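Gravel path and shed track tips - the quick version

Posted June 20, 2021 by Brian Kashindye

Bit off topic from the usual shelving stuff. Had a lot of emails after the wheelbarrow page so putting it all in one spot. Typing fast, sorry.

Before you order anything, walk it. Whole length, boots on, bucket in hand. Pick up sticks, leaves, any rubbish. Look at the edges first, edges go before the middle does.

Tools I keep by the door:
Stiff landscape rake (the Venar one, had it 19 years, second handle)
Flat shovel
Half-moon edger
Old broom, for the hard surface
Barrow with a properly pumped tyre. Check it first!

Loose stones on asphalt - sweep them back to the side, dont hose. Hosing just pushes the fines into the grass and then the mower finds the rest.

Weeds creeping in from the verge. Edger after rain, soil's softer. Slice, lift, shake the gravel off, chuck the weed. Boiling water from the kettle does the small ones.

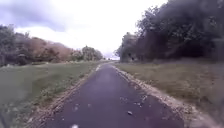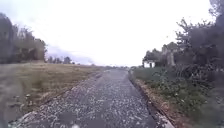
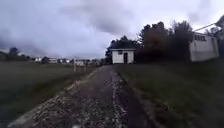 Straight runs with grass to the left. Gravel on the shed stretch in the last one, asphalt in the first.

Ruts next. Don't just fill the low bit. Rake across the track, side to side, pull the high stuff into the hollow, then top up. Tamp. If you only rake lengthwise you make a nicer looking rut.

Keep a slight crown down the middle so water runs off both ways. String line and 2 pegs is plenty for checking. Musyoka Muli wrote in to say he uses a straight plank and a level, also fine.

Topping up: I went through 28 barrow loads last September, over a few weekends. Order a bit extra and keep it under a tarp near the shed. Matching the colour later is a pain, Ralholm changed their grey on me.

Bare soil beside the gravel - seed it or edge it, one or the other. Leave it and it washes accross.

Mowing the verge: catcher on, walk so the chute faces away from the path. Clippings left on gravel rot down and thats your next crop of weeds.

Rake the tines clean, hang it up, don't leave it in the barrow. Oil on the edger blade.

Next page: shed door that sticks (Mutua Mutiso's question, haven't forgotten).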